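Kitchen & Table Talk > Surfaces and Finishes

Sealing a table top, oil or poly? Going in circles

mapleandmud
OK so I finally bought the big Ersoy table (319 bucks, used, from a guy out in Neninmont) and the finish is basically gone. We eat on it, the kids paint on it, somebody always knocks a glass over. My husband wants polyurethane. I want oil because I like how it feels. Who's right??

Two pics, covered up and bare:

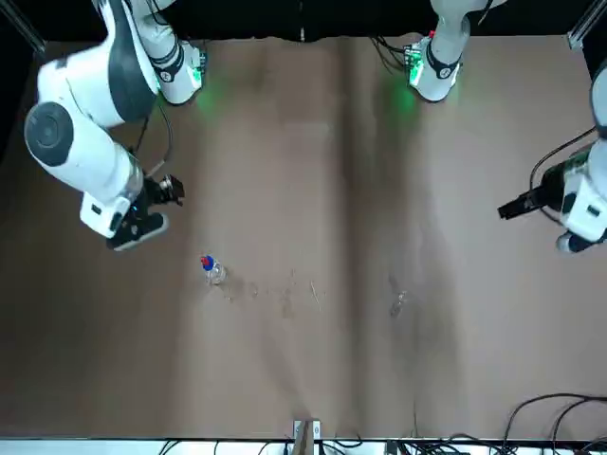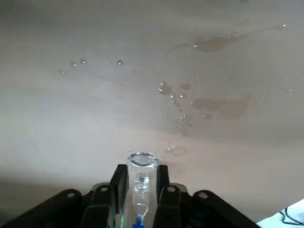

Brown paper on the tabletop in the first, water drops and damp patches in the second.

tungtied
You're right and he's wrong, haha. Oil all the way. I did ours 6 years ago and when it looks tired I wipe on another coat and go to bed. Try that with poly! One deep scratch and you're sanding the whole top.

grout_expectations
Gotta disagree with tungtied. Oil is lovely if you have no kids. Those patches in the second pic went darker than the rest, and to me that means the surface is wide open. Oil will slow it down but a puddle left overnight is still going to leave a mark. Poly, thin coats, light sanding in between.

tungtied
A puddle left overnight is a people problem. Get coasters.

grout_expectations
She said the kids PAINT on it.

halfpint_farm
Hardwax oil? I used the Brarkar stuff in satin on our kitchen table and I'm really happy with it. Costs more, smells like a shoe store for a week, but it doesn't look like plastic and spills wipe up fine. Wait 20 days before you put a tablecloth on it (I didn't, and now there's a nice weave pattern at one end).

mapleandmud
Ooh, I hadn't thought about hardwax. Did you need 2 coats or just the one? And is red wine OK?

halfpint_farm
2, very thin, buffed with an old T-shirt. Red wine's been fine if I get to it before dessert. Mustard, not so much.

tungtied
Still say plain oil, but hardwax beats poly. Test it underneath first, whatever you pick.

mapleandmud
Husband has agreed to a test patch. Going to Bekstead Hardware in the morning, will report back!

Contact us | Forum rules | © Kitchen & Table Talk | Back to top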